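Cluststead Help » Robots and Automation » Rules and good practice

Which rules apply to a small robot arm taking memory out of old PCs?

Asked October 2021 by mendton_bench
Tags: collaborative robots, risk assessment, ESD

We refurbish office desktops in Mendton and want to hand part of the strip-down to a robot arm. The machines are mostly Dell towers. The arm would remove memory modules and set them in a holder next to the case, and a person would swap the towers by hand. There is no fence.
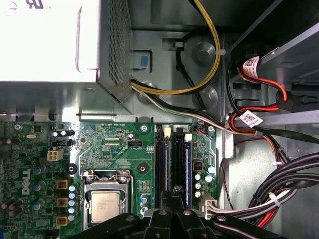

Gripper over the board, processor and both memory slots in reach.

The arm was sold to us as collaborative. My manager reads that as "no risk assessment needed". I doubt it, but I can't find a plain statement either way. We also have no written rule for static or for mains power. What should be on paper before we run 100 towers through?

2 answers

Answer from Revathi Mudaliar (accepted)

Your manager is wrong on this one. The assessment covers the whole application: arm, gripper, workpiece, table and the people near it. An arm with force limiting can still carry a gripper that pinches, or push a hand against the sharp edge of a steel case. Start with ISO 10218 parts 1 and 2, then ISO/TS 15066 for contact between people and the arm. Check your local workplace law as well.
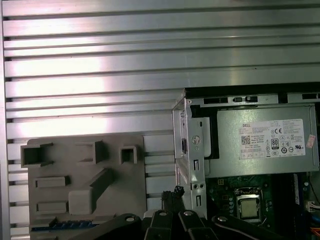

Does the tower have to be unplugged if it is switched off at the back?
Unplug it. Take the mains lead off the tower before it goes on the table, and keep the lead somewhere else. Never open the power supply itself in this cell.

For the paperwork I would write one page per task. Ours at Ondbridge lists who may load, what speed the arm runs at while somebody is within reach, where the stop button is, and what to do when a module sticks. The last item took us the longest. People reach in to help, so the rule has to say stop the arm first, then touch.

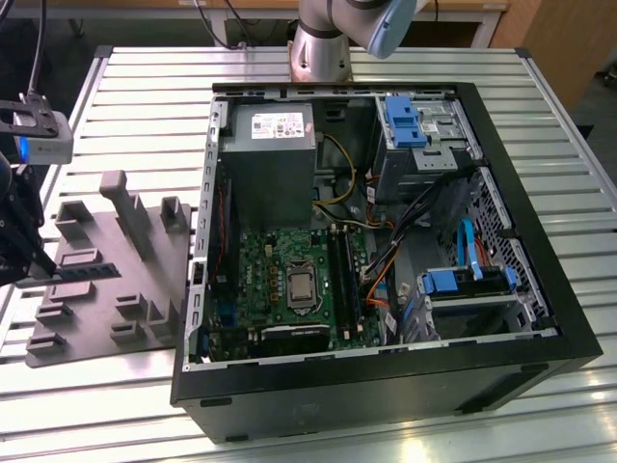 Fixtures need a rule of their own. If the holder moves, every taught position is off, and the arm may press a module into something solid. Fix it down and check it at the start of each shift. Look at height as well. On a fixture plate with blocks and posts of different heights, like the one beside the open tower here, plan the approach to clear the tallest post even when the pick is from a low slot. Write that clearance down so the next person to edit the program keeps it.

Static: ground the table, the fixture and the gripper fingers, and test them. Bare metal is no proof of a ground path. Black plastic fingers may or may not be dissipative – ask the supplier for the data sheet. IEC 61340-5-1 is the one to read. 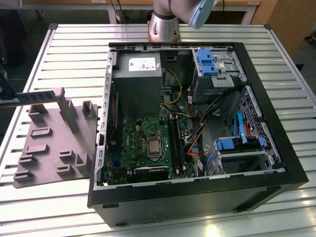 Last, repeat the assessment when something changes. A new gripper counts, and so does a different model of tower. We missed that in July when we switched case types, and had to stop and redo it.

Answer from Alvar Myklebust

Agree with the above. I'd add a log. We use a Yazdani form, one line per stop, with the tower number and the reason. At tower 107 we found most of our stops were the same latch not fully open. Also don't go straight to 100. Do 2 with your hand on the stop button, then read the log.

Comment from mendton_bench: Thanks both. Printed the first answer for my manager. Is the clearance height something the standard gives, or do we pick it?

Comment from Revathi Mudaliar: You pick it, from your own fixture and whatever the gripper is holding.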